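Pushing rod vs two-finger gripper for sorting little wooden shapes?

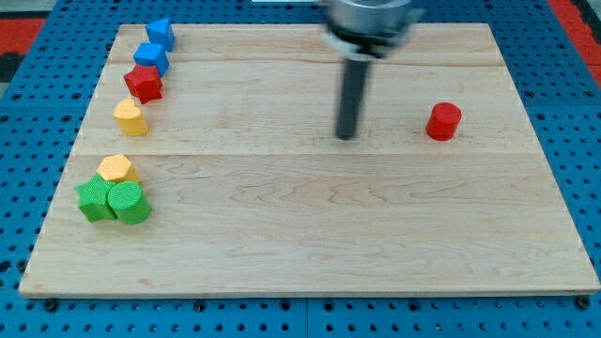 Rod tool over the light wooden board, red cylinder off to the right

Posted by edlow_bench

Hi all! I'm comparing tools for a tabletop job and I keep going back and forth. The work is sliding small wooden blocks into groups by color -- stars, hearts, cubes, hexagons, that sort of thing -- and right now I have a plain rod on the wrist. No fingers, no jaws, it just pushes.

I also have a two-finger Jara gripper in a drawer. I ran the same set of layouts with both. The rod finished 52 of them and the Jara finished 30, which surprised me (I figured the gripper would walk away with it). Most of the Jara misses were on the star and the heart, where the pads landed on a point or a lobe and the block spun right out.

The trouble with the rod is anything round. If a cylinder is on its side it rolls when I touch it, and if it's standing up I knock it over when I push too high. Should I stick with the rod and tune it, or get better pads for the gripper? Speed is the same for both, and the controller is a Flukberg if that matters.

Posted by tabletop_tess

Stick with the rod if all you need is grouping on a flat board! You only want the gripper if you have to stack things or drop them in a bin.

For the standing cylinder, get the tip lower. I run mine so close to the wood that a sheet of card barely slides under it, and I slow way down for the last bit before contact. Check the height at all four corners of the board before you trust it, and if you have a seam between planks, check both sides of that too. I had one side sitting a hair proud and spent an entire evening blaming my camera calibration.

For one lying down, push on the flat end, along its length. It'll slide instead of rolling. You do need your vision to tell you which way it's pointing, so that may be a bit more code.

Oh, and try a slip of rubber tubing over the tip. Mine came off a Himthorpe hose kit and it cut down a lot on blocks skating sideways off the rod. Replace it when it gets shiny.

Posted by rk914

gripper. get softer pads

Posted by mill_and_servo

I'd want more runs before picking, and I'd split the numbers by shape. If you take the star and heart out, does the Jara still lose? I did a comparison like this in July with 26 layouts per tool and the overall score told me almost nothing, while the per-shape table made it obvious my pads were too narrow.

Also make sure both tools start from the same layouts. I snap a picture of the board and set the blocks back by hand to match it -- boring, but worth doing.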